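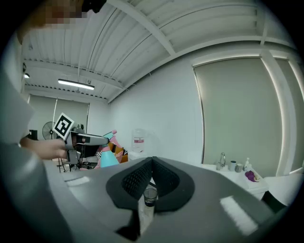
I get the same handful of emails about my sourdough starter sales every week, so I've put my replies in one spot. If yours isn't covered, write to me and I'll add it.

**How do I order?**

Send me a note with your name and the town you live in. Jars are $9 each, and I ship up to 4 at a time. More than that and the box gets too heavy for me to carry down the hill!

**Is it really the Clulden starter?**

Yep! Savita Sengar gave me a spoonful when I lived in Clulden, and I've been feeding it ever since. She uses rye, I use plain white flour, so mine is a bit milder.

**Can you ship in winter?**

I stop in November and start up again when the nights warm up – a frozen jar is a sad thing to open.
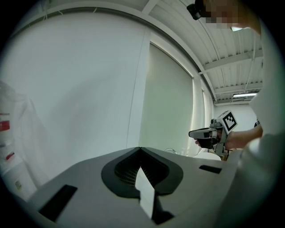 ### Feeding and Baking

**My jar showed up flat. Is it dead?**

Almost never. Feed it equal weights of flour and water, leave it on the counter, and do the same again the next day. Still nothing by day four? Email me and I'll send another.

**What if I'm going on vacation?**

Feed it, put the lid on loosely, and stick it in the fridge. Mine has gone three weeks like that and came back fine (a little smelly, but fine).

**Do you have a recipe for beginners?**

I do, and it's the one Brijesh Goel bakes for his kids. Ask for it when you order and I'll tuck a copy in the box.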